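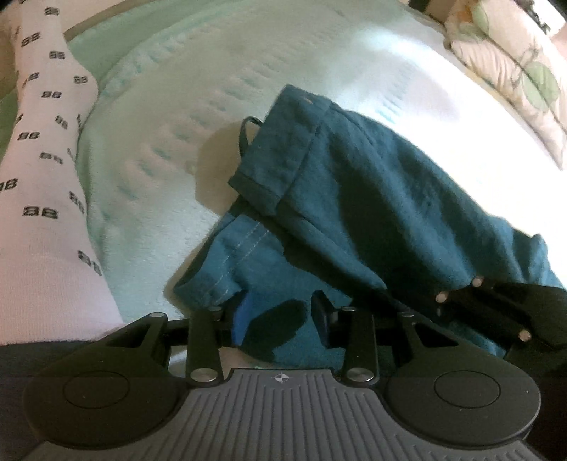 Search manuals and parts

This website uses cookies to remember your language and your product. Accept | Settings

Bedroom > Heated Underblankets > Set-up and First Use

3. Putting the underblanket on the bed

Please read this section to the end before you connect the Zondia underblanket to the power. The work takes a few minutes and can be done by one person, but for a double bed it is easier with two.

3.1 Before you begin

Remove all bedding from the mattress. Check that the mattress is dry and that no pins or clips are left in it. Open the underblanket fully on the floor and look at both sides. If you find a damaged cord or a burn mark, do not use the product. Pack it again and contact the seller.

3.2 Fitting

1. Lay the underblanket on the mattress with the label facing up. The cord socket must be at the pillow end.
2. Move it down so that its upper edge is below the pillows. The pillows must never lie on the heated part.
3. Lift one corner of the mattress and pull the elastic strap under it. Repeat with the other three corners.
4. Smooth the surface with your flat hand, from the center to the sides. You should not feel any fold.
5. Cover the underblanket with a normal cotton sheet.
6. Push the plug of the controller into the socket until you hear a click.
7. Lead the cord down the side of the bed. Do not pass it between the mattress and the frame.

Note: On an adjustable bed, raise and lower the head part one time and check that the cord is not pulled.

Caution: Do not use the underblanket on a water bed, and do not lay it over another heated product.

3.3 First heating

Set the controller to 6, which is the highest level, and put your usual bedding on top. Leave it for 60 minutes while you are in the room. A light smell is possible the first time and it goes away with an open window. After this, switch to level 1 or 2 for sleeping.

If the lamp on the controller blinks, disconnect the power, press the plug in again and wait 7 minutes before the next try. If the lamp still blinks, see section 6, Faults.

Caution: Persons who cannot feel heat well, and small children, must not use this product.

3.4 Storing in summer

Let the underblanket become cool. Roll it loosely and keep it in its bag on a dry shelf. Do not fold it sharply and do not put heavy things on it. The storage place must not be warmer than 70 °C.

Revised 2025-10-22. Text: Dorota Walczak. English edition checked by Rhydian Edwards.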